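November 10, 2019

Long day at the Wistthorpe workshop and I'm writing this with my feet up and a bowl of soup going cold beside me, because if I leave it until morning I'll forget half of it.

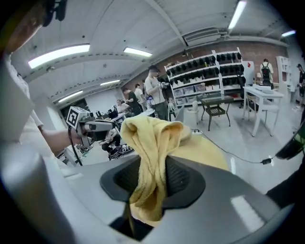 The yellow cloth is still my favorite thing to practice with. A block is a block, you close on it and there it is, but a cloth folds up differently every single time, and I find I have to slow right down and think about where I want the fingers before I go in (I talk to it, too, under my breath). I've been at this since April and I still get that little flutter when a good fold comes up between the tips.

Skeltent, which is what I've been calling my own build at home, is coming along in fits and starts. The Szulc spring I ordered is too stiff by a mile! My hand ached after twenty minutes last week, so tonight I swapped in the softer one from the old trigger, and it squeezes much more sweetly, though now it doesn't want to open all the way. I may have to file the slot a hair wider. I also stripped one of the tiny screws on the cover, naturally the one at the back that you can't reach, and said a word my mother wouldn't have liked.

The Akau cable came to 13 dollars with postage, and I'm pleased with it, nice and bendy. I need to find somewhere to clip it on the grip so it stops catching on my sleeve.

What I love about the shared place is the company. At home I'd be alone with the radio, and there I can look up when I'm stuck and somebody is bent over a puzzle of their own. I came away feeling cheerful and a bit more patient with my crooked little gripper.

Tomorrow: file the slot, find the good tweezers, buy more of those screws, and wash the soup pan before it sets.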